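第五讲 示教数据的采集:以“台灯与水果”任务为例

课程:机器人学习实践
适用:已完成第四讲(遥操作基础)的同学
课前准备:读完实验手册中关于急停和工作空间限位的两节

一、这一讲解决什么问题

前四讲里我们用的都是现成数据集,格式整齐,动作标签齐全,拿来就能训练。从这一讲开始,数据由各组自己采。模仿学习的策略网络只见过示教里出现过的情况,示教里没有的,它基本不会。采集阶段留下的毛病,后面靠调参很难补回来。

本讲的任务沿用 Mustisen 任务集里的桌面类:桌上放一盏台灯和几个水果,操作者遥控机械臂完成指定动作,系统同步记录图像、关节角和夹爪开合。任务看起来简单,但台灯有灯罩、有细颈、有电源线,水果是圆的,容易滚,两类物体放在一起,已经足够暴露大多数采集问题。

二、几个术语

条(episode):从机械臂离开起始位姿开始,到任务完成或放弃并回到起始位姿为止的一段完整记录。

布局:一条记录开始时桌面物体的摆放方式,包括位置和朝向。

指令:与该条记录绑定的一句话,说明要做什么,例如“把橘子移到台灯左边”。

视角:一路图像来源。本课使用固定视角、头部视角和腕部视角。

三、工作台的准备

台面保持白色,不铺桌布,不放与任务无关的东西。纸屑和小污点尽量擦掉,擦不掉的在记录表备注栏写一句。后排桌子上的支架和夹具不要挪动,它们会进入固定视角的背景,中途挪动等于换了一套背景。

电源线也算桌面物体。每次重摆布局时,线的走向要跟着变,不要总是理成同一个形状。有的组习惯把线贴着桌边藏好,这样采出来的数据很干净,可是策略一旦遇到线横在桌面中间的情况就会犹豫,或者直接把线当成障碍绕一大圈。线可以弯、可以绕,唯一的要求是不缠住夹爪。

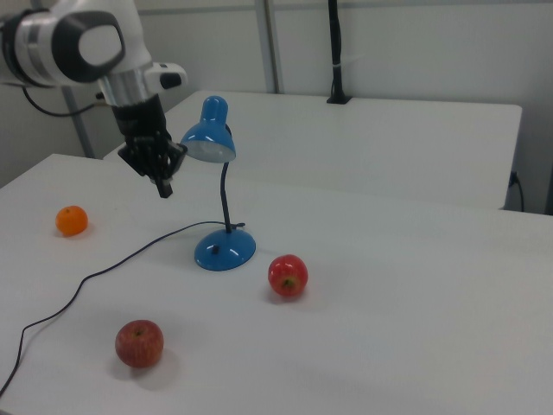

腕部相机在每次开工前检查三项:镜头表面是否有指纹,固定螺丝是否松动,线缆在手腕转到极限位置时是否还有余量。最后一项最容易被忽略。线缆绷紧后手腕会有很小的抖动,回放时肉眼不一定看得出,训练时动作标签里却会多出一段高频噪声。

起始位姿统一使用 home_b,夹爪张开,指尖朝下。起始位姿下指尖与最高物体之间要留出间隙,间隙不够就先挪物体,不要改位姿。

四、布局的设计

每组共采 21 种布局。布局不要临场想,先在纸上画好,编号,再照着摆。画布局时注意下面几点。

1. 台灯的朝向要变。灯罩朝向机械臂、背向机械臂、朝左、朝右都要有。灯罩会遮挡,同一个水果在一个视角里看得见,在另一个视角里可能只露半边,这样的布局要保留一部分。

2. 水果的位置不要总落在几个固定点上。人摆东西有习惯,常常不知不觉摆成三角形或者一条线。建议把桌面划成网格,用随机数决定落点,落在灯座上的重新抽。

3. 同类物体要有大有小。两个苹果同时在桌上时,指令必须能区分它们,写“较大的苹果”或“靠近台灯的苹果”,不能只写“苹果”。

4. 左右均衡。右手操作者倾向于把目标放在右侧,采完一半时应统计一次左右比例。

5. 物体之间的距离要有近有远。全部隔得很开,夹取太容易;全部挤在一起,失败率太高,操作者会疲劳。
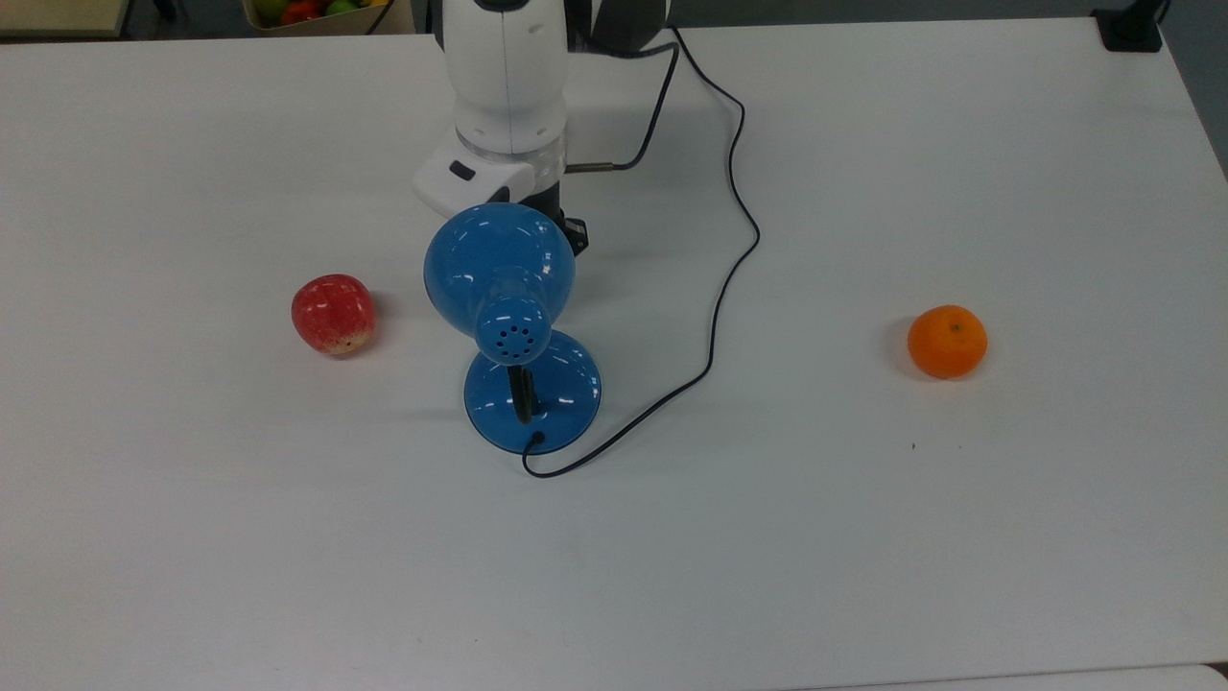 五、头部视角与固定视角的配合

头部视角离操作区近,适合判断夹爪与物体的相对位置。缺点是机械臂自身占去不小的面积,灯罩后面的情况也看不到。固定视角覆盖整张桌子,物体显得小,但遮挡关系与头部视角不同,两者可以互补。

采集时三路图像必须同时录。缺一路的记录不进入训练集,也不要用相邻帧去补。时间戳以采集主机为准,开工前跑一次 sync_check,偏差超出手册规定的就重启采集服务。

曝光和白平衡一律锁定。台灯外壳是蓝色亮面,反光强,自动曝光会随机械臂的靠近而变化,同一个橘子在一条记录里前后颜色不同,视觉编码器学起来很吃力。室内照明保持不变,窗帘拉上,不要在采集中途开关灯。

六、遥操作的要求

动作要连贯,速度适中。不要为了求快而猛冲,也不要在目标上方长时间停顿。停顿在数据里表现为大量几乎相同的观测对应零动作,策略学到之后会在原地发呆。如果确实需要想一想,请在按下录制键之前想好。

抓水果时,夹爪从上方垂直接近,指尖越过水果最宽处再闭合。橘子皮软,闭合力度用低档。苹果表面滑,夹得偏高容易弹出去。

遇到下列情况,该条标记为 fail 并保留,不要删除:
水果滚落桌面;
夹爪碰到灯罩使台灯移位;
电源线被带动,导致其他物体移动;
执行对象与指令不一致。

中途纠正成功的,例如第一次没夹住、第二次夹住,标记为 recover。这类数据很有用,但不要故意制造。故意做出来的失误往往很夸张,和真实的失误分布差得远。
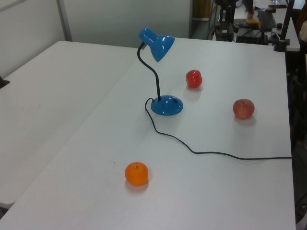
七、复位

一条录完后,先确认机械臂已回到起始位姿并停稳,再伸手进入工作区。按布局图把物体摆回去,或者换成下一种布局。手完全离开各路相机的视野之后,才能开始下一条。

复位时常见的问题是只复位目标物体,其他物体被轻微碰动却没有理会。偏一点没关系,但若每条都往同一个方向偏,几十条之后布局已经和图纸完全不同,编号就失去意义了。每 16 条对照一次图纸。

水果会变软、变色,换新水果时在记录表里注明。换下来的放回水果筐,不要留在采集桌上。

八、数量与划分

每组提交 500 条有效记录,recover 计入有效,fail 不计入但要一并提交。训练集和验证集按布局划分,不要按条随机划分。同一布局下的记录彼此很像,随机划分会让验证误差看起来很低,换一种摆法就不行了。

上一轮课程在 Rothe 实验台上采到的数据共 898 条,可以作为预训练数据使用。那批数据的相机高度与现在不同,使用前先看读取脚本里的外参说明。Evalby 格式的转换工具已放在课程服务器上,输出目录请写自己的组号。

九、提交前的自查

随机抽若干条回放,三路图像都要看。
检查指令文本是否有错字,左右是否写反。左右一律以头部视角为准。
检查夹爪开合信号与图像中的动作是否对得上。
检查首帧,确认没有人手,机械臂处于起始位姿。
布局图扫描后与数据一起上传,文件名用布局编号。

十、课后练习

1. 用本组前三种布局的数据训练一个小模型,在没有见过的布局上测试,记录失败发生在接近、闭合还是放置阶段。

2. 分别去掉头部视角和固定视角重新训练,比较结果。写清楚哪些布局受影响最大,并附上对应的布局图。

3. 从 fail 记录中挑出五条,写出失败的原因,并说明下一轮采集时布局或操作应当怎样调整。

练习报告连同数据在周六前上传到 Astport 课程页面。实验台按组预约,超时未到的时段自动释放给下一组。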